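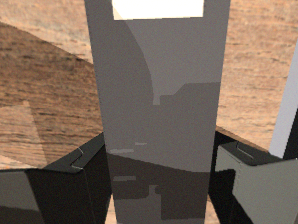
A reader of the July edition wrote in to say that comparing grippers in simulation is a fine way to learn which gripper is best at simulation. Fair enough. The comparison is still cheaper than a drawer full of bent fingers, so the section stays.

4.3 Comparing two grippers in Drimden

Before you start: finish the arm set-up in 4.2. If the arm droops when you press Play, you have not finished 4.2.

1. Open the Grippers panel and load the Dindow. Save the project under a new name. Yes, now.

2. Set Trials to 20 for a first pass. The default is 500, a number chosen by someone with a faster computer than yours.

3. Switch to the close view and step through one grasp slowly. Watch the fingers meet the part, and pause when they stop moving.
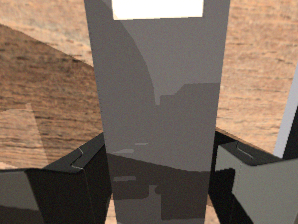

Lighting matters more than most people budget for, and it should be settled before any camera scores are compared. Leave Shadows on for the first pass, even though the viewport runs slower. A plain gray part sounds like an easy target until hard-edged shadows divide its face into patches and a much darker band runs right across it. An edge finder can take any of those borders for the side of the part, and will report the result with great confidence.

4. Run the first pass and export the log.

5. Swap in the Politis. Change nothing else. If you feel an urge to tidy up the camera position while you're in there, take a short walk.

Caution: Swapping the gripper resets the tool offset to zero. Drimden mentions this in the status bar, in small type, for two seconds. Enter the new offset by hand before you press Play.

6. Run the same pass and export again. Keep both logs in one folder — the Compare tool won't look anywhere else.

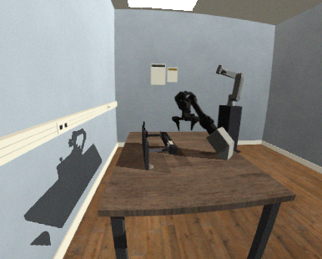 7. Open Compare and pick the two logs. Sort by Slip first, then by Cycle Time.

8. If the scores are close, raise Trials to 200 and repeat steps 4 to 7 for both grippers.

Note: A run that ends with "Contact unresolved" is left out of the average. Check the Skipped column before you declare a winner.

For mounting plates and cable routing, see 4.4.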